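## Chapter 2: A Bin for Every Kind

I used to keep my first-aid supplies in one deep drawer, and I could never find a mask without digging past 55 other things. Then I moved to Flurham and started over with open bins.
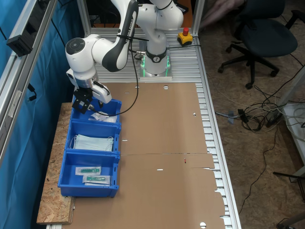
*By R. Kocabaş*

Three blue bins in a row are plenty to begin with. Face masks get one to themselves, stacked flat, and sealed syringes go in another – still in their packages, please! I like cardboard on the bench beside them, so I can spread everything out while I sort. Grab 2 bins of your own and let's start with the masks.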